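Ticket: pension projection tool, retirement income shown too high
Opened by: Tülin Dursun, Hultell member services
Assigned to: Berkay Polat
Opened: Aug 24, 2023

**Reported fault**

Member at Naidoo sees a projected pot that includes the employer contribution twice. Same result in the Vornside web form and in the printed statement. Contribution history is correct on both.

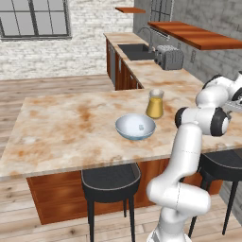
*Bowl and glass carafe on the counter.*

**Log**

- BP: Reproduced with a test member, monthly payment 200, employer match 200. Projection uses 600 a month. Expected 400.
- BP: Fault only appears where the member joined before age 38 and has moved schemes once. Members with no transfer are fine.
- TD: Member has 33 years of service on record. Asks if the bonds fund is affected. Checked, all funds take the same input.
- BP: Cause found. The Jundosside import writes the match to both `employer_regular` and `employer_transfer`. The projection adds the two fields. Payments themselves are taken from the ledger and are not touched.
- BP: Import rule changed to leave `employer_transfer` blank unless a lump sum is present. Test member now gives 400.
- TD: Re-ran the Naidoo member. Figures agree with my hand calculation. 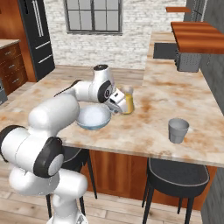 **Does the member need to change their contributions?**

The contributions were collected and invested at the right amount, so nothing needs changing. Only the forecast was wrong, and a new statement should be requested from the form.

**Outstanding**

- Statements issued since December to be checked for the same fault.
- Clear cached projections in Vornside after the overnight run.

Status: fix applied, ticket left open for statement check. TD to confirm.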